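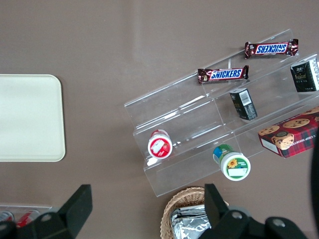

Kevin Grajales wrote in May 2024:

> Has anyone run the Volstead fingers against the Durolitz ones on
> packaged food? We have to pick one set before August and all I have
> is the spec sheets. Mostly worried about soft stuff. Also does the
> wrist cam still see anything useful with the wide bracket on?

Kevin, short answer, Volstead for soft items, either one for boxes and candy bars. Typing fast, sorry.

Did 80 picks per set, same arm, same Pirzada controller, force limit left alone. Volstead got 63 clean on the first try. Durolitz some 17 fewer, nearly all of it lost on wrapped sandwiches. The flat pads want to come down square on the bread and the basket wall gets in the way. Open wider and you hit the rim, go narrower and you squash it. 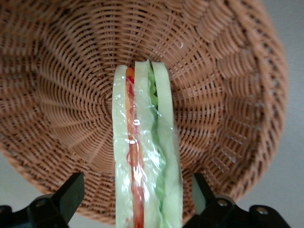
Did you try slowing the close instead of swapping fingers, someone asked off list. Yes. Half speed helped the squashing, did nothing for the rim. Wrap still slides on the pads if you grab to high up.

Camera: wrist view is fine for lining up the fingers, but no good for judging depth inside a basket. I woudn't trust it alone. The fixed view at least gives you the arm and the basket together.

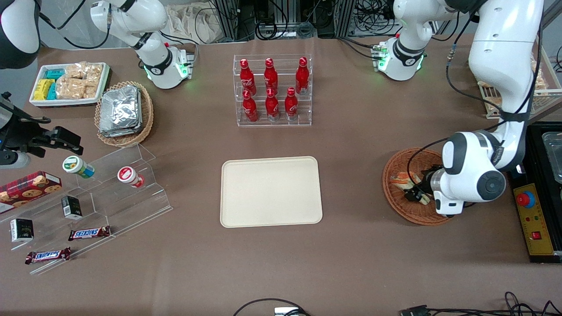 So budget for both views if you can. Kistivance mount holds the fixed one ok, needs re-tightening tho. Foil packets I haven't scored yet, different problem, they crinkle and the width reading jumps all over.

Can send the logs, 2 files, just need to strip the paths first. What force limit are you running?

Last updated: same day, fixed the pick count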